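3. Escuchar al volante: la radio del trayecto y la memoria de las canciones

Cuando empezamos a preguntar a la gente dónde había aprendido las canciones que todavía sabe de memoria, esperábamos oír hablar de cocinas, de patios de colegio, de bodas. Y algo de eso hubo, desde luego, pero la respuesta que volvía una y otra vez, con una sonrisa casi siempre, era el coche. El coche del padre, el coche de la tía que fumaba con la ventanilla bajada, el coche compartido para ir a la fábrica de Halvorsen cuando el turno entraba de madrugada. Lucinda Benavides, que realizó la mayor parte de las entrevistas en el valle de Trodow, tuvo que añadir un apartado entero al cuestionario, y en él se basan estas páginas.

Conversamos con 39 personas, algunas en varias ocasiones y con muchísima paciencia por su parte, y reunimos además unas 2,000 menciones de canciones, cuñas publicitarias y sintonías. De ellas, 496 aparecían ligadas a un viaje concreto: una mudanza, la vuelta de un entierro, unas vacaciones en las que llovió todos los días. El resto se repartía entre el trayecto diario y ese territorio impreciso que nuestros informantes llamaban, con mucha gracia, «ir por ahí».

Conviene detenerse en el trayecto diario, que a primera vista parece el menos prometedor. Setsuko Onishi ya había señalado en su trabajo sobre las emisoras locales que la repetición del camino y la repetición del programa se sostienen mutuamente. Una de nuestras entrevistadas, maestra jubilada, sabía que iba con retraso si la sintonía del boletín la sorprendía antes del semáforo; otra persona nos contó que todavía hoy, al salir a la recta, tararea un anuncio de colchones que dejó de emitirse hace muchísimo tiempo. La carretera funciona en estos relatos como una partitura bastante modesta, en la que cada tramo tiene asignado su compás (Figura 3).
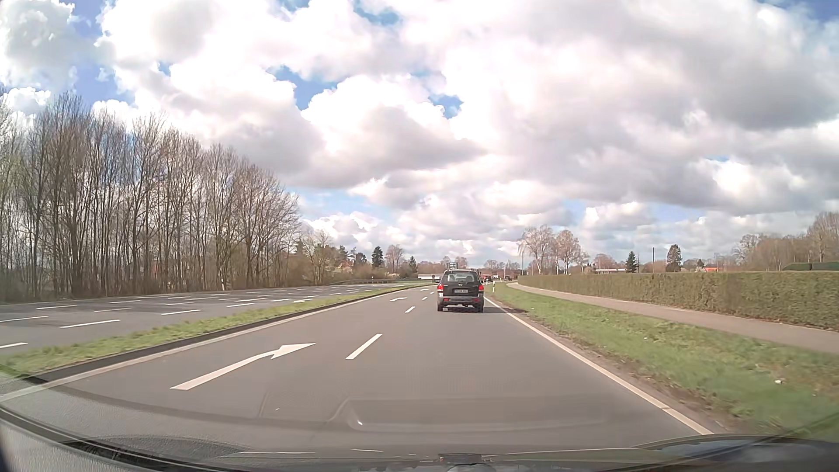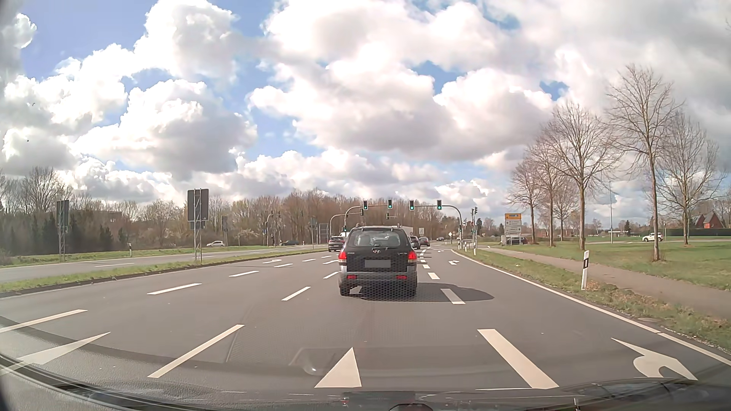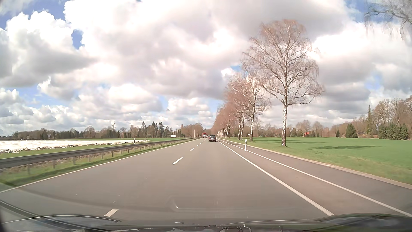
Figura 3. Carretera y tráfico bajo cielo nuboso.

Cuadernos de Escucha y Vida Cotidiana, vol. 7, núm. 2, p. 39

Lo que más nos conmovió, y pedimos disculpas si el tono de esta sección se resiente un poco de ello, fue la precisión con que se recordaba quién mandaba en el aparato. En casi todas las familias había una jurisprudencia no escrita: el conductor elegía emisora, el copiloto podía subir o bajar el volumen, y los de atrás – los niños, la abuela, algún primo – tenían derecho a quejarse y a poco más. Booker Blackwood ha descrito un reparto parecido en torno al tocadiscos doméstico, aunque con una diferencia que nos parece importante: del salón se podía salir. En el coche se escuchaba lo que había, y muchos de los gustos que después se defendieron como propios nacieron, según nos confesaban entre risas, de aquella escucha obligada.

La llegada del casete alteró estas reglas sin abolirlas del todo. Varias personas hablaron de las cintas Plemora, que se vendían en las gasolineras de la zona y que mezclaban rancheras, boleros y éxitos de verano con un criterio difícil de reconstruir. Yolanda Sorensen conserva un fondo de 900 de estas cintas y tuvo la generosidad de dejarnos consultar sus fichas durante todo el mes de marzo. Hay en ellas nombres de pila escritos a bolígrafo, títulos corregidos, alguna advertencia del tipo «no prestar». Una lleva en el dorso la lista de pueblos del camino a la costa, y junto a cada pueblo, el número de una canción.

Queda pendiente la cuestión de la voz, es decir, de si se cantaba o no. Las respuestas son aquí mucho más tímidas. Quienes viajaban solos reconocían cantar a pleno pulmón, y más de uno interrumpió la entrevista para hacernos una demostración; en compañía, en cambio, se cantaba por turnos o se dejaba la estrofa al que mejor la sabía. Sobre esa timidez, y sobre las canciones que solo se cantaban de vuelta, tratamos en la sección siguiente.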